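Hillance revises bin liner procedure for shared workrooms

Hillance has issued a revised procedure for fitting liners to small waste bins in its shared workrooms, replacing instructions that had been in use without amendment since the rooms opened. The new version takes effect in November and applies to 278 bins across the Flirnness and Macaraeg buildings.

The procedure covers open-top wastebaskets only. Wheelie bins, kitchen organics caddies and secure paper bins remain under their existing instructions, which are unchanged.

Under the revision, liners are to be fitted with the bin standing on a table or bench at working height. The earlier instructions had the bin on the floor. The bin is placed near the middle of the surface, empty and with the opening up, and the new liner is laid out beside it before the mouth is located and opened. Grey ribbed plastic bins and black liners are the standard combination in the workrooms.

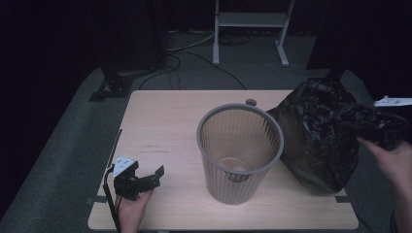 The mouth of the liner is separated along its full width, and the bag is shaken once to admit air. It is then lowered into the bin until the base of the bag meets the base of the bin. The remaining material is folded outward over the rim to an even depth. Where the liner is oversized, the slack is gathered on one side, twisted and tucked beneath the fold. Knotting the slack is no longer permitted, as knots were being cut off at changeover and the offcuts left in the bin.

Hillance reviewed 529 liner changes before settling on the wording. Slipped liners were recorded in 68 of them. In most of those cases the fold over the rim was shallow on one side, and the liner had dropped into the bin under the weight of the first items thrown away. Split liners were uncommon and were mainly put down to bags being pushed into place by the base instead of being opened first.

The review also looked at liner size. Two sizes had been ordered interchangeably, and the larger of the two left enough spare material to hang well down the outside of the bin. Hillance will run down its stock of the larger size and order only the smaller from then on. Cartons already delivered to Macaraeg will be used up before the change is made in that building.

Supply remains with Arkex, which holds the current contract for liners and paper goods. The stock code for the smaller liner has not changed. Cartons will be labelled on the short side so that the size can be read while they are stacked on storeroom shelving.

A separate section deals with the table itself. Before a bin is lifted onto it, the surface is to be cleared of papers and personal items, and the base of the bin wiped. After the bin is returned to the floor, the tabletop is wiped along the grain with a damp microfibre cloth and a neutral detergent, then dried. Abrasive pads and cream cleansers are excluded on all wood-grain finishes.

Marks that remain after a single wipe are to be left and entered in the room log.

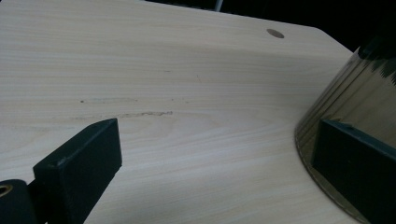 Scuffs, pencil marks and stains are logged as separate categories, with the position given relative to the nearest table edge. Repeated rubbing at a scuff can dull the surrounding finish, and the earlier practice of treating each mark on the spot has been withdrawn. Logged tables will be inspected in rotation, starting with the 153 in the Flirnness building. Chipped edges and lifting trim are to be reported the same day through the maintenance desk.

Holes in tabletops are to be kept free of liquid during cleaning. The cloth should be wrung out well and passed around the opening, and detergent is not to be sprayed directly onto the surface anywhere on the table.

Bins that are cracked at the rim are to be withdrawn, as a rough edge will catch the fold of the liner. Discoloured bins may stay in service if they are sound and have been washed. Replacement bins can be requested on the existing form, and the colour field may be left blank.

Printed copies of the procedure will be placed in each storeroom with the liner stock. Older copies should be taken down and put out with the paper recycling.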